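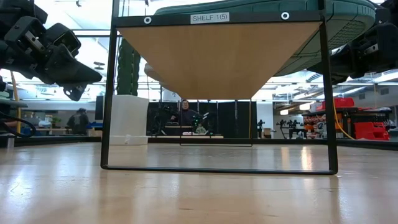

Estante metálico negro con rótulo «SHELF 1(5)».

Opinión | Almacenes y orden
Imprimir | Enviar por correo electrónico

Rotular antes que comprar

La dirección de Kasville estudia adquirir 49 estantes nuevos. Conviene aplazar la decisión. En la sede de Willey, una etiqueta breve en el travesaño, con letra mayúscula y negra sobre blanco, ahorra más búsquedas que cualquier mueble adicional. El calzado de trabajo —voluminoso y siempre mal apilado— merece un lugar con nombre. Proponemos rotular primero los ocho pasillos y revisar el gasto en marzo.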